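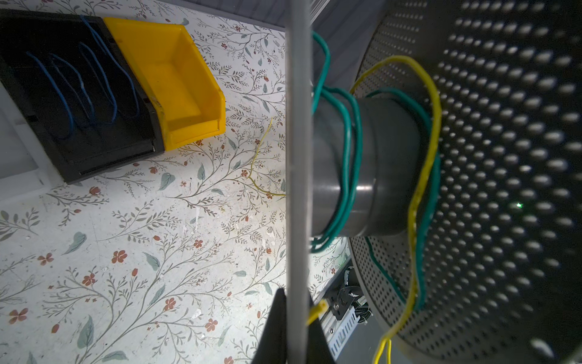
Green and yellow insulated wire on the hub of a perforated metal disc.

Report of the study visit to the Hukmont cable and wire recycling works, Trarlow
Prepared for members of the Lukeno Household Waste Partnership

Purpose of the visit

In November a party from the Partnership visited the Hukmont works at Trarlow, where discarded cable, flex and household wiring are sorted and processed for their metal content. The visit formed part of the review of small electrical collections agreed by members in the spring. Its purpose was to establish what becomes of the material after it leaves our recycling centres, and whether changes to the way it is collected would improve its value or reduce the amount sent for disposal.

The party was received at 9.30 am by Marit Hägglund, Works Manager, who gave a short introduction in the training room before leading the tour. Members are asked to note that photography was permitted in certain areas only.

Background to the site

The works occupies the former Kwok rope and twine factory on the eastern side of the town, next to the goods line. The older brick buildings are used for offices, stores and hand sorting. Processing takes place in a steel-framed hall built on the site of the old drying yard. Rail access is no longer in use and all deliveries now arrive by road, a matter that was raised by several members and is discussed further below.

Hukmont accepts material from local authorities, electrical contractors and demolition firms. Material from households makes up the smaller part of the intake but takes up a large share of the sorting time, chiefly on account of its mixed nature. A contractor's load may consist of a single type of cable. A container from a recycling centre will hold phone chargers, extension leads, aerial cable, Christmas lights and a good deal that is not cable at all.

The tour

Reception and weighing. Each load is weighed on arrival and tipped in a covered bay. Staff make a first inspection for items that should not be present, in particular batteries, which are a fire risk. The party was shown a locked cabinet in which these are held until they are taken away by a licensed carrier.

Hand sorting. Sorting is carried out at 4 benches in the old spinning room. Plugs and fittings are cut off and placed in separate bins, and the remaining lengths are graded by thickness and by the metal inside. Members remarked on the speed and care of the sorting staff. New starters are paired with an experienced colleague for 3 months and are not asked to grade material alone during that time.

Stripping. Thicker cable is fed through stripping machines, which slit the outer covering so that the metal can be drawn out whole. This gives the cleanest product and the best price. Ms Hägglund explained that many lengths which could be stripped are too badly tangled when they arrive to be worth the labour of separating them.

Granulating. Thin and tangled wire is chopped into small pieces, and the metal and plastic are parted by a combination of shaking and moving air. Hearing protection was worn in this part of the hall. The party viewed the process from the raised walkway and was afterwards shown samples of the finished copper granules, which are packed in bags of 1000 kg for sale.

Plastics. The recovered plastic remains the least satisfactory part of the operation. A portion is sold for use in traffic cones and matting. The rest is stored while an outlet is sought, and the party saw a considerable quantity of it in the rear yard – a point on which our hosts were entirely frank.

Matters raised in discussion

Discussion continued over lunch in the canteen. The following points are recorded for members' information.

Tangling. Residents who coil and tie their cables before bringing them in save a great deal of work later on. Hukmont would be willing to supply wording for a leaflet or sign.

Working equipment. Some leads and chargers received at Trarlow are in working order. The company is not set up to test them and would welcome an arrangement by which usable items were taken out for reuse before collection.

Transport. The round trip from the Lukeno depot is 206 kilometres. Members questioned whether part-filled containers should be making this journey, and officers undertook to look at a shared collection with neighbouring districts.

Recommendations

It is recommended that officers obtain costs for separate cable bins with lids at the larger recycling centres, that the question of shared transport be brought to the next meeting, and that a trial of cable reuse be considered once the bins are in place.

The Partnership wishes to record its thanks to Ms Hägglund and her colleagues for their time and for the openness with which questions were answered. A return invitation to visit the Lukeno depot has been extended and accepted. Members who were unable to attend may borrow the sample tray from the Partnership office on request.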